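Brindville Housing Retrofit, Phase 2
Progress report to Hayes Fund
September 10, 2024
Prepared by Muireann Costello

Of the 484 homes in the scheme, 316 now have loft insulation signed off. A further 165 have been surveyed and are with the contractor, Skunar. Access is still outstanding at the remainder, all on the Prallach side.

Bedroom humidity readings continue in the occupied homes. Two loggers were replaced after battery faults and the gaps are marked in the data sheet. Spend is within the agreed budget. The ventilation order was placed late and delivery is now expected at the end of September. We ask that the second payment date stay as it is. 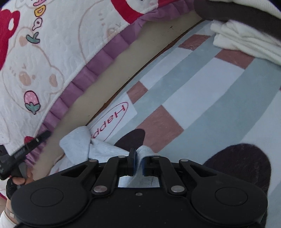
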